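Adbridge House Shared Kitchen – Minutes of the October Get-Together

Held in the front room, 7 p.m. start (well, ten past, the kettle was slow). Minutes by me again, as I was the one holding a pen.

Present: everyone from the first and second floors, two from the third, and the new people from the garden flat, who brought plum cake and are welcome at every meeting from now on. Apologies from the top floor.

1. Last time's minutes

Read and agreed, with one correction. I wrote that the freezer would be defrosted "soon" and I was told the word used was "immediately." Changed. It has been defrosted now in any case, and the bag of peas from the back has been thrown out.

2. Money

We have 400 dollars in the kitchen pot. It was 600 before the summer, and the difference went on the new faucet and having the drain looked at. We agreed to keep paying in as we do now and not touch the pot for anything decorative until the New Year. I had hoped to slip in a rug, but no luck!

3. The counter

This took up most of the evening, so bear with me. The complaint carried over from last time was that there's never any room to chop an onion, and that whenever somebody wants a spoon they have to move four other people's breakfasts to get to it. Fair enough. I've done it myself, with a pan smoking behind me.

We talked first about moving everything into the cupboards and having the counter completely bare. The first floor liked this very much. The rest of us pointed out that the cupboards are already full, and that anything put behind a door in this house gets bought again within the week (see: paprika). So bare was voted down, quite kindly, and we went for "things along the back, working space in front."

What was agreed is that canisters and jars stand in a row against the tiles. The wooden organizer stays where it is, to the right, with small things on top and the drawer for odds and ends. Cereal goes behind it, upright, closed, one box at a time please. The tray can live in the open space in between, on the understanding that it gets picked up and put somewhere else when a person is cooking.

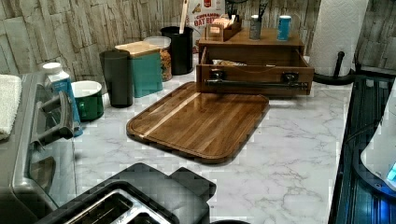 There was then a long side discussion on whether the canisters should be labeled. I'm in favor, having once put something in my coffee that was not sugar. The second floor feels labels make a kitchen look like a pharmacy. We settled on small labels on the underside of the lids, which pleased hardly anyone, but we'd been at it for twenty minutes and the cake was sitting there. I'll write them. If you have strong feelings about handwriting, come and see me before I start.

The drawer was next. Everyone agreed it should be for shared things only and that empty wrappers go in the trash, and that whoever finishes a packet deals with the packet. I'm putting that in the minutes in full because I was asked to, twice.

Somebody wondered if we need a second organizer to go beside the first. Breseo has one on sale for 40 dollars. After some back and forth we decided to wait – more shelves tend to mean more stuff, and the stuff is what we're complaining of. We can look at it again in spring.

4. Wood care

Short one. Anything wooden gets wiped and dried by hand and never goes in the dishwasher. Binwood oil is under the sink for the boards that need it. Please use the old cloth with it and hang the cloth outside afterward to dry flat, and don't ball it up in the cupboard.

5. Coffee and bread order

The Rozīte bakery order carries on as before, 2 loaves a week, rye and white. The garden flat would like to join in, so we may go up to three once we've seen how much gets eaten. Coffee stays the same. The tea drinkers asked for it to be noted that they're outnumbered and feel it. Noted, with sympathy.

6. Any other business

The window over the sink sticks again. Push at the bottom corner, gently.

The big soup pot is missing its lid. If it's in your flat, just leave it on the stove some night and we'll say no more about it.

Holiday supper: most people want to do it again, potluck style, first floor hosting if they can borrow chairs. I'm putting a sheet up by the fridge for dishes. Last year we had five potato salads (all good, I ate from every one), so do look at what's already written down before you add yours.

7. Next meeting

Same room, same hour, in January. Third floor to bring the cake. Meeting closed at 8:40, and the washing up was done before 9.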